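The Trial Period

The kit came from Iditum in four crates, and the invoice came in a fifth envelope by itself. Nadine signed for it. The price was still under discussion, which was why the cover letter said TRIAL in capitals and gave a return date in February.

Asdale repaired phones. It had done so in one form or another for as long as Nadine had worked there, and the owner, Daher, had never bought anything he could borrow. He read the brochure standing up. The Drondeck package promised two arms, a table and a support line, and it promised that the arms would learn a job after being shown it.

"Shown it how many times?" he said.

"It doesn't say."

They set up at the Iditum workshop, as the wiring at Asdale wasn't up to it. Nadine drove over each morning and took the same spot by the table.
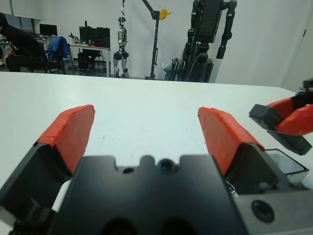
The technician gave her a login and a form with a column for complaints. She filled in the first page before lunch. The arms were slow. They stopped when she leaned in, and they took their time starting again. She wrote that down too, then wondered whether it was a complaint.

Daher rang at noon.

"Would you buy it?"

"I'd want to see it sort a tray first."

"A person can sort a tray."

"I know. I'm the person."

He was quiet for a bit. She could hear the kettle at his end, and the radio he kept beside it.

"Whose idea was this?" she asked.

"Yours," he said. "You put it in the suggestion box."

She had forgotten the suggestion box. She'd been tired that week and her wrists had been sore, and she had written one line on the back of a docket.

After lunch the technician said they could try it with phones. Nadine moved her form out of the way and picked up her pen.

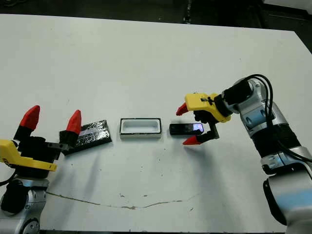
Fiction by Majdi Atallah
Posted 21/09/2023

She left the complaints column blank for that one. In the next column, under General Remarks, she wrote the time, and then her initials.

"Is that a yes?" said the technician.

"It's the time," said Nadine. "Run it again."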